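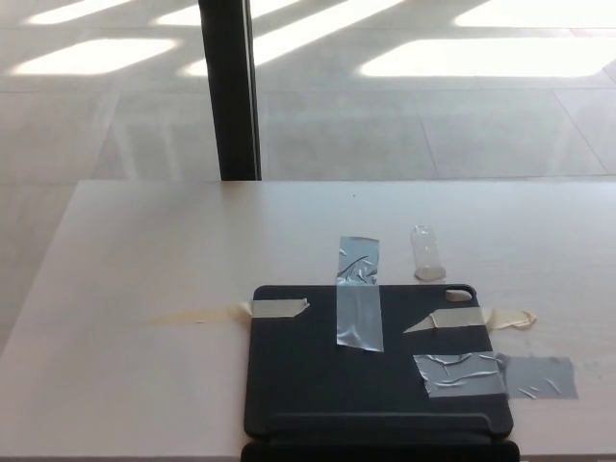

Two months with the arms at work

23/01/2026

A few people have asked me what it's like now that the robots are in, so I'm writing it down once and then I can send them the link.

I work for Batier in Furkambridge. We handle returns for companies that sell phone and tablet accessories. A case comes back, we open the bag, check it, clean it if it needs cleaning, and decide if it goes back into stock, to the discount bin or into recycling. Then it gets a new bag and a new label. I've been on the checking tables since I started there, and before this winter the most advanced machine near me was the label printer.

In December the company put in 2 arms from Wiegand, side by side near the old bagging line. The software that runs them is called Pratora, and everybody just says Pratora for the whole thing, arms included. "Pratora's stopped again." That kind of talk.

What they do so far

Their job is bagging and moving. A checked case goes in a tray, the arm picks it up, puts it in a bag, and the bag goes down the belt to be labeled. Flat and rigid cases work well. Folding cases are harder, the ones with a flap that doubles as a stand, because the flap opens while the arm is lifting it and then the whole thing won't go into the bag. A person holds the flap shut with a thumb and doesn't think about it. I never thought about it until I had to explain it to the technician, and it took me a while to notice what my own hand was doing.

The target we were given is 1000 items a day through the two arms together. The best day we've had was 1238, and that was a day when almost everything that came in was plain phone cases from one seller. On a day with a lot of tablet cases we don't get near the target. The number goes up on a screen by the time clock, so we all see it on the way out.

My job now

I used to check and bag. Now I check in the morning, and in the afternoon I'm at what we call the setup table. The title on my schedule is "cell support," and it means a mix of things: clearing jams, refilling bags, and getting new types of products ready so they can be added to the system.

The last part is the most interesting and also the least high-tech thing I have ever done for a living. A new type of case gets put flat on the table and fixed in place with tape so it can't slide, and then we work through the positions for it. We use duct tape on the heavier cases and masking tape where we run short, and a lot of the time it's both on the same one. A dark gray folding tablet case with silver tape over the top edge and torn masking tape on the sides doesn't look like the future of anything, but it does stay put.

You learn things about tape. Masking tape comes up easily if you do it the same day and leaves a line if you forget it over a weekend. Duct tape wrinkles if you pull it tight from one end, so I press down the middle first. Light tabletops show every smear. I have a rag and a bottle of cleaner and I go over the table before I go home, and there is still always some spot I missed.

The samples we tape down don't get sold. They go in a box under the table with a strip of masking tape on the lid that says "do not stock." One of them did make it into stock in the first week and came back as a return, so I got to check it a second time. I marked it down for residue.

What got better

My wrists. Bagging was the part that hurt, and I had gotten used to going home and not wanting to hold a pan. I still bag the odd sizes by hand, but that's maybe an hour spread over the day. I noticed the difference before the end of the first month.

The floor is also calmer. There used to be a pile behind the bagging line by late morning and whoever was bagging got blamed for it. The pile still builds up some days, only now it's in front of a machine, and people are nicer about that. I'm not sure what that says about us.

And I like knowing how something works. I had two half days of training, and the second one was useful. I can restart the cell, I can tell a suction fault from a sensor fault, and I can change out the cups on the end of the arm without calling anyone.

What got worse

The day is more broken up. When I bagged, I could settle into it and talk with the person next to me. At the setup table I do ten minutes of one thing, then a light comes on and I go clear a jam, then I come back and have to work out where I was. I'm more tired in my head and less tired in my arms. Some people I work with would trade back.

There's less talking too. The bagging line was 4 people facing each other. Now it's one person walking between 2 machines with the safety glass in between. The break room is louder than it used to be and I think that's where the talking went.

Nobody has been let go. I want to be fair and say that clearly, as it was the first thing my family asked. But two people left over the winter for their own reasons and those spots haven't been posted. We asked about it at the last shift meeting and were told it's being looked at. I've worked enough places to know what I think about that, and I've also worked enough places to know I could be wrong.

The pay question is still open. Cell support is on the same rate as checking. I've asked for it to be looked at, in writing, because it's different work with training behind it and if the cell is down for an hour it's me who gets the question. I have not had an answer yet. I was told to expect one when the trial period is over.

Small things that would help

I made a list for the next meeting. I'm putting it here mostly so I don't lose it.

A proper clamp or a holder with adjustable sides for the setup table, at least for the flat cases. We go through a lot of tape.

Small containers with lids that fit, for the screws and spare cups. The clear plastic ones tip over if you bump the table.

Blinds. When the sun is low it comes in across the tile floor and it's so shiny that the glare gets in your eyes from below. Turning the table around was suggested, but then your back is to the arms and you can't see the light come on.

A second person trained for afternoons. If I'm out sick, the setup work just waits.

Someone deciding once and for all which tray the folding cases go in. Right now the morning crew puts them on the left – and Pratora looks for them on the right.

The folding cases are next on the schedule in any case. The technician wants to try a strap or a band around the flap before the pick, and I want to try bagging them flap side down. We have a box of them to get through, and I already know I'm going to need another roll of duct tape.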